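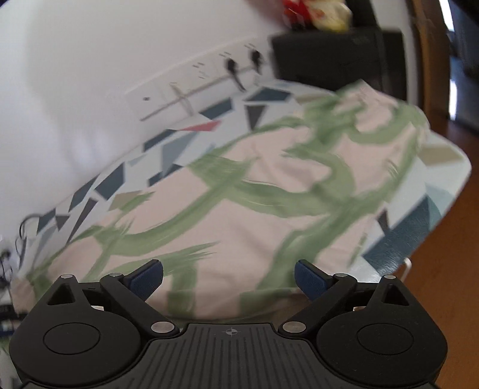
lorena_g
Finger pads keep creeping on my hand-held gripper build. Blue pads, black printed arms, rivets at the joints. Pads are angled at each other fine when open, then after 100 or so squeezes one has slid down the tip. Superglue didnt hold. Trying it on pillows and bedding first bc soft stuff is hard. Ideas?

astside21
Epoxy. Scuff the plastic first.

Renato Pereyra
No epoxy. You'll be swapping pads every month - make a pocket in the tip and press them in. Mine did 2000 cycles that way before I quit counting

astside21
pocket = weaker tip. Seen them snap

Renato Pereyra
At 21 percent infill sure. Print it solid.

oksana_n
Are the rivets loose? Mine had play in the linkage so one side hit first and shoved the pad over. Looked like a glue problem, wasnt.

lorena_g
Huh. Left arm wiggles a bit. Will check tonigth before I reprint anything

astside21
still say epoxy

Renato Pereyra
of course you do. Lorena post the tip file if you can, I'll add the pocket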